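Vorkgate releases revised tube rack layout for teaching and sample rooms

PISANBRIDGE, November – Vorkgate has published a revised bench layout for sorting capped sample tubes. It pairs the Innes grid rack, molded in orange plastic, with the narrower Zoren wooden holder. Both stand on a white board, so that open positions can be read from above.
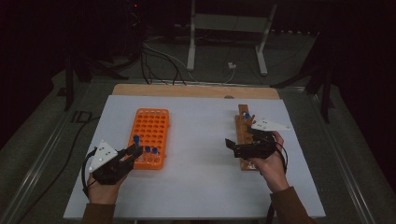

Blue-capped tubes at the orange rack, with the wooden holder at right.

The layout sheet covers 4 bench arrangements and replaces 2 earlier editions. It was drafted after a review of 2,012 transfer records, nearly 55 of which listed a tube in the wrong row. "Most of those errors were row errors at the near edge of the rack," said Lleucu Watkins, layout editor at Vorkgate. "The sheet now sets the fill order from the front row."

Racks are to be cleared before a new batch is logged. The round holes are open enough to show the white surface through many of them – a check that takes one look.

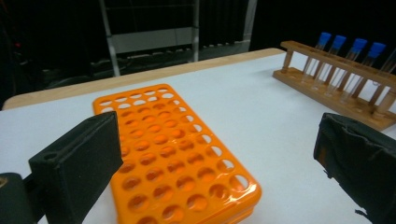

Availability

The sheet is supplied on request. Contact Blair Moncrieff, Vorkgate press desk, Pisanbridge.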